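Bin picking cell stops dead mid-move, blames me

wurnside_nights
Long post, sorry. We run a KUKA on a bin picking job at the Gallport shop. Mixed blocks, random pile, arm picks one and sets it on the outfeed. It ran fine through June. In July it started stopping dead with the arm down inside the bin, roughly 14 times a shift. The fault says "operator stop." I am the operator. I was eating a sandwich.

It's worst when two blocks are lying tight against each other, or when one is close to the wall. It reaches in, thinks it over, and quits. Then I have to jog it out by hand, very slowly, while my supervisor stands there breathing.

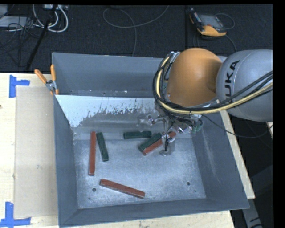
So far I've swapped the enable cable, reseated every plug I could reach, and restored the program from before the last update. Same fault. The vendor (Barredo) told me to power cycle it. I have now power cycled it more than I've called my mother.

flomimar2
Cable. It's always the cable. When the wrist tips over to get at a wall, the bundle pulls tight and something opens for a split second. Log the safety inputs and see which one blinks.

Nektarios Mavromatis
Disagree. A bad cable would fault on the way to the outfeed too, and he says it only stops down in the bin. I'd bet on the collision settings. Finger touches the neighboring block, the arm feels a push, program calls the stop routine, and whoever wrote that routine in 1959 labeled it "operator."

flomimar2
He said ALMOST the same thing as me, but with more confidence. Log the inputs.

gallport_greg
Whatever it is, please don't raise the collision limit to make it go away. We did that. It went away for 48 hours and then so did a gripper finger.

Also, are you leaning over the bin when you jog it out? Stay back at the end of the pendant cable. An arm that stops for no reason can move for no reason.

wurnside_nights
Not leaning. Much. Point taken - I'll stay back.

Logged the inputs overnight. Safety channel 2 drops right before every stop, and only with the wrist tipped over. So, cable. The one in the dress pack, which I did not swap, as it was a pain to get at.

flomimar2
I'll be accepting apologies all evening.

Nektarios Mavromatis
The label is still wrong.

11 likes - 3 shares

Recent threads
Outfeed sensor sees blocks that aren't there
Pendant screen went dim, is that a warranty thing
Who moved my home position

Contact us | Terms | Back to top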